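4.2 The sorting module as sold

The third product we examined was the Karwood sorting module, offered as an add-on to the Radier arm at a yearly fee. The brochure promises that a user can teach a new tidying job in 14 demonstrations, on any table, "without special preparation". We ran 300 trials under our own conditions and found the last phrase hard to defend.

The supplier's starter layout is a gridded mat against a white wall, with a divided orange caddy as the target and a handful of small items to pick from. Few homes or workshops look so orderly.
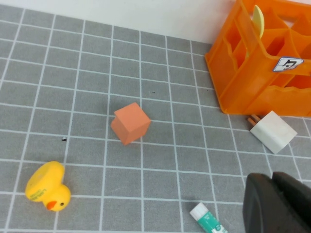
Our first concern is the choice of items. Cubes have flat faces and forgive a poor approach, so a high score on them says little about awkward shapes. Karwood quotes a single success rate for all items together - a practice we would discourage - and its manual does not say how many attempts were thrown out. When we scored items separately, the cubes did well and the rest pulled the figure down to 70 per cent.

The second concern is labelling. The module is said to read handwritten signs and place items to match. Robichaud, testing the rival Hevow kit, suggested that such systems may simply learn where each compartment sits. We could not rule this out, as the supplied demonstrations never swap the labels.

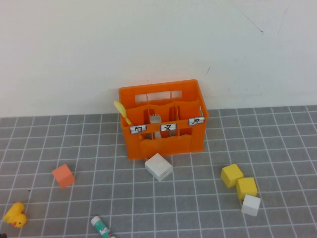 Figure 2. Caddy with handwritten labels, a spoon and a fork in place, and cubes on the mat.

Karwood replied to our questions on 15 Mar 2021 and promised a harder set of trials by June. Until those results can be checked by someone outside the firm, we treat the claim of general use as unproven. The price comparison with Hevow in Section 5 therefore covers cube sorting only.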